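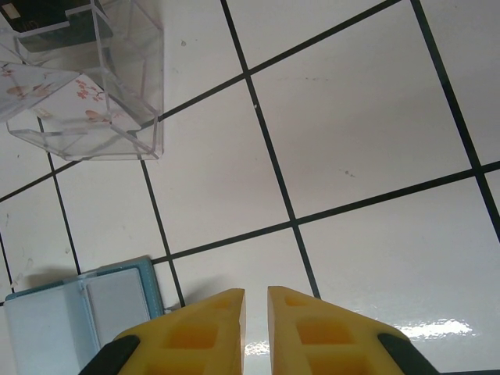
Home Posts Replies Media About

Spent the evening on an old laptop that stopped seeing its card reader. Notes in this thread in case they help someone with the same chip.

The reader shows up as "Unknown device" after a reinstall. Windows Update finds nothing. Go to Device Manager, Properties, Details, Hardware Ids and copy the first line.

The top line is the only one you need. Mine had 1161 at the end. Paste it into a search and skip every result that wants you to install a driver updater first.

I tried 3 of those updaters last October on another machine. Two found a sound driver older than the one I had. The other put a toolbar in the browser.

The driver I wanted was on the Mekell support page, under Legacy. It is listed for Windows 2000 but the folder inside has a later one as well.

Unzip it, then use "Have Disk" and point it at the inf file. The setup program closes without a message on my laptop – the manual way works.

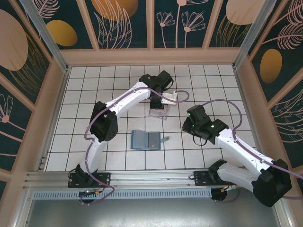 Two white arms on the rail, left gripper lowered.

If the reader still has a yellow mark, remove the device, tick "delete the driver software" and restart. I had to do this twice.

Cokov has a small free tool that lists old drivers left behind by hardware you no longer own. It found 4 here. I removed them all and the laptop still starts.

Cards up to 2 GB read fine. Larger ones ask to be formatted – don't say yes if there are photos on them. Will try the Zusterach firmware next and post back.

Print this page E-mail this thread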